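### 4.2 How corrections travel

The second part of the study looked at what happened after a false story had been marked as false. We worked with 590 shared posts, each carrying one of 23 invented news items that had spread through local community groups. Most of the items were of a familiar type: a crime said to have taken place in a named town, with no date, no named officer and a quote from an unnamed relative. Each post was coded by two readers working apart. Where they disagreed, a third reader (Sung) made the final call.

A post was counted as "corrected" if a reply under it linked to a fact-check, or stated plainly that the story was false and gave a reason. A reply that only expressed doubt ("is this real?") was not counted. This is a stricter rule than the one used by Arai and Preda in their earlier work on the Minen groups, and it lowers our totals. Under their rule, many of the doubtful replies would have been included.

Reading the posts in order of time, we found that corrections tended to come late. By the time the first one appeared, most of the sharing was already over. The town named in the story also mattered. When it was the group's own town, someone usually objected early, often by saying that the street or business in the story did not exist. When the story was set elsewhere, it could stay up for days without a reply of any kind.
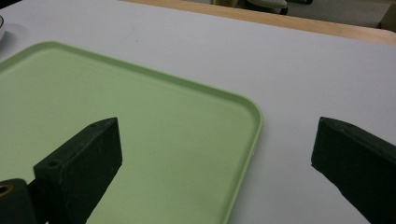
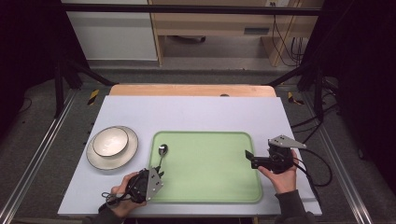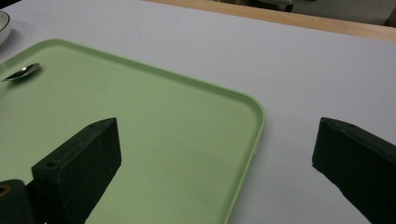
**Figure 3.** A light green tray on a tabletop, in three views. The spoon appears in the second and third, the bowl and plate in the second.

We also checked whether the wording of a correction changed how people answered it. Corrections that named the original site and said it published made-up stories drew fewer hostile replies than those that spoke to the person who had shared the post. The difference held in the Mestness groups and in the Brisard groups, though it was weaker in the latter - possibly because the moderators there removed the sharpest comments before we collected them. We have no record of what was removed.

Deleted posts are a wider problem for this kind of work. A person who learns that a story is false may take it down, and the post then drops out of the sample together with its correction. Our figures are therefore likely to understate how often a correction had an effect. Thibodeau suggested collecting the same pages twice, and we did so for the Mestness groups only, with a gap of 90 days between the two rounds. The missing posts were listed by hand and are treated separately in Section 5.

The comment set for all groups came to 2,688 replies. Mfaume coded the full set for tone, using the four labels given in Section 3. Replies made up only of a sticker or an emoji were kept in the set but left out of the tone analysis, as the coders could not agree on how to read them. A laughing face under a false crime report may be aimed at the story, the person sharing it or the person correcting it.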